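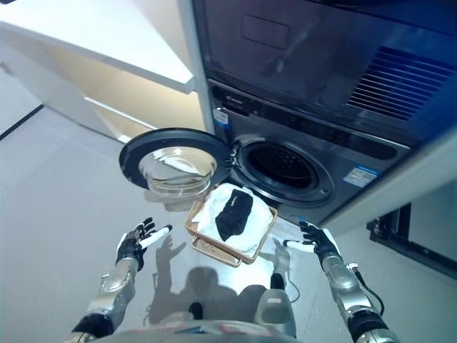 How do you get a musty smell out of bath towels?
Wash them twice in hot water with no fabric softener, once with white vinegar and once with baking soda, and then dry them all the way through before they go back on the shelf.

So that's the short version, and if you're in a hurry you can go do it right now. The longer version took me most of a winter to work out, because my towels came out of the wash smelling lovely and then went sour again the second somebody used one. You know that smell. Wet dog, old gym bag, a little bit of basement.

I used to think I needed more detergent. Nope! More detergent was a big part of the problem. Extra soap doesn't rinse out well, it hangs around in the loops of the towel, and so does fabric softener. All that gunk holds on to skin oils and damp, and the smell moves in. My neighbor Gonzalo Aranda ran the linen room at a small hotel for years, and when I complained to him over the fence he asked how much soap I was using. I showed him with my hands. He laughed at me for quite a while.

What you'll need

White vinegar, the plain cheap kind
Baking soda
Your usual detergent (for later, not for the first two washes)
Somewhere with moving air to dry things

First wash

Put in only towels, and don't pack them tight. I do four bath towels at a time, or three if they're the big thick ones. Set the water to the hottest your towels can take – check the tag, especially on anything dark or with a fancy border. Add one cup of white vinegar and nothing else. No detergent, no softener, no scent beads. If your machine has an extra rinse, turn it on.

One serious thing before we go on: never use vinegar in the same load as bleach. The two together make a gas you don't want to breathe. If you bleached a load recently, run a plain rinse first.

I should also say that some washer makers don't want vinegar in their machines at all, so have a look in your manual. I only do this a few times a year and mine has been fine, but I wouldn't pour it in every week.

Second wash

Leave the towels right where they are and sprinkle half a cup of baking soda over them. Hot water again, full cycle. Don't be tempted to combine the two washes to save time (I tried, of course I did). Vinegar and baking soda cancel each other out, and you end up with a bit of fizz and towels that smell just like before.

Now dry them, and I mean really dry

Give each towel a good hard snap before it goes in the dryer. It opens up the loops and they come out so much fluffier. I run mine on medium for almost 80 minutes, then fold one over and press it against my cheek. If it feels cool, it's still damp in there, so back it goes for a bit.

On a line works too, if you've got sun and a breeze. Ours go out on the back porch in summer and they come in a little scratchy, but they smell wonderful. If you hate scratchy, 30 minutes out on the line and then a finish in the dryer is a nice middle way.

Keeping them that way

Spread towels out flat on a bar after a shower. Hooks bunch them up and the folds stay wet for ages. We had hooks, pretty ones from a shop in Inthorpe, and I loved them, and now they hold bathrobes.

Wash after three or four uses, with half the detergent you think you need. Don't let a finished load sit overnight. And if a wet towel lands in the hamper with everybody's socks, fish it out and hang it up first!

My friend Fuad Ambaye asked me what to do if the smell comes back after all this. Two ideas. The machine itself may need a clean, so wipe the rubber seal, pull out the soap drawer and scrub it, and run an empty hot cycle. Or the towel may just be done. I had a striped set that I'd owned since my first apartment and no amount of scrubbing was going to save it. I cut those up for car rags and bought new ones, and washed the new ones twice before anyone was allowed near them – they shed like crazy the first time, so keep them away from your black pants.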